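Metcombe council recount: Marchand takes it!

14 comments | 3 shares

millrace_kate
Recount is finished and Marchand finished on 2,605 to Stesen's 2,255. I have followed city races here for years and I've never had this much fun with one! Marchand did it on doors, mostly, all those evenings out past Loludbridge where the party never bothers to send a flyer.

oldferryroad
Fun, sure, but I wouldn't give doors the credit. Stesen skipped both debates and then put out that bus plan with no costs in it. That's the race right there.

millrace_kate
The bus plan hurt, no argument. But look at Loludbridge! 1,866 people voted there, way up from last time, and they didn't come out over a bus plan.

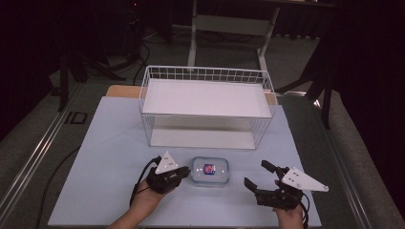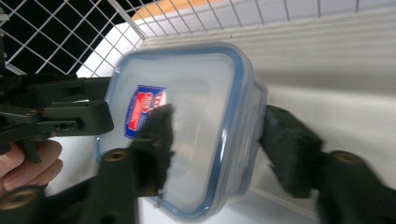
tallgrass9
Sorry Kate, I'm with oldferryroad on this one. Turnout was up all over Metcombe, and Stesen still won the two precincts by the river. I do love seeing a close race for once, though.

millrace_kate
Up everywhere, but nowhere near that much. I'll post the precinct sheets when the clerk puts them out.

oldferryroad
Please do, I'd read every line. Still think Stesen runs again in May.

Share (3)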